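Water percussion recording

Water percussion recording is a branch of sound effects work in which water is struck, scooped, poured or dropped to produce rhythmic or tonal sounds for music, film and games. It sits somewhere between foley and instrument sampling, and it draws on both. A recordist may spend a whole afternoon on one bucket, and the results can be astonishing: a cupped hand pushed quickly under the surface gives a deep, round boom that many listeners take for a drum.

How the sounds are made

Most of what people hear as "water" is really air. When a drop lands, it traps a small bubble below the surface, and the bubble rings like a tiny bell. Small bubbles ring high and big ones ring low. A recordist who understands this can almost tune a take — slower hands and wider scoops for bass, fingertips and droppers for the bright, plinking end of the range.

The container matters too. A steel bowl adds a long metallic tail that bends in pitch as the water moves around inside it. Plastic tubs are duller and shorter, and are often lined with a towel underneath to keep the floor from joining in. Ponds and lakes have no walls to ring at all, and they give the cleanest scoops of any source.

Microphones

Recordists usually combine a microphone in the air with a hydrophone, a microphone built to work under water. The two hear the same event very differently. The air microphone catches splash and sparkle, while the hydrophone catches the thump and a wonderful amount of gurgle. Because sound travels faster in water than in air, the two tracks have to be lined up by hand before they are mixed.

Contact microphones taped to the outside of the container are a third choice. They pick up almost no room noise, a blessing in a house with a loud refrigerator.

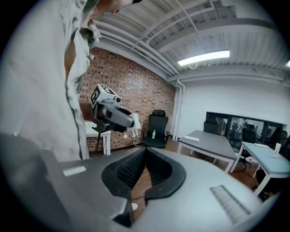

The Tanoli sessions

Among collectors of water sounds, the best-loved set is the one made by Ketsara Phetsri and Apinya Kaewkla at Tanoli, a disused public bath with a tiled plunge pool. They worked at night, starting when the street outside went quiet, and recorded in September so that the pool could be used unheated without too much misery. Phetsri played and Kaewkla ran the recorder from the changing room, with a cable passed under the door.

The finished library, Kadis, holds 901 sounds. Of these, 700 are single hits meant for samplers, sorted by pitch and by strength. The rest are longer pieces: drips, drains, slow pours, and a glorious series of rolls played with both forearms. Each hit in the main folder was recorded at 6 strengths, from a tap that barely breaks the surface to a full slap. Kaewkla's notes, included as a text file, list the water depth for every take.

A smaller follow-up, Dronard, uses 8 of the pours slowed down until they turn into drones. It is popular with ambient musicians, and it loads nicely into Ketolix, a free sampler that can crossfade between strengths as a key is pressed harder.

Editing

Raw water takes are messy. Every hit is followed by stray drips, and cutting them off too early makes the sound seem dry and fake. The common practice is to fade the tail slowly and leave one or two drips in place. Noise reduction is used lightly, as software tends to mistake the fine hiss of a splash for unwanted noise and strip it out.

Pitch shifting is where the fun starts! Dropped by an octave, a kitchen sink becomes a cave. Dropped by two, it starts to sound like something large is swimming in it — a trick often used for creatures in games.

See also

Foley
Hydrophone
Field recording
Prepared instruments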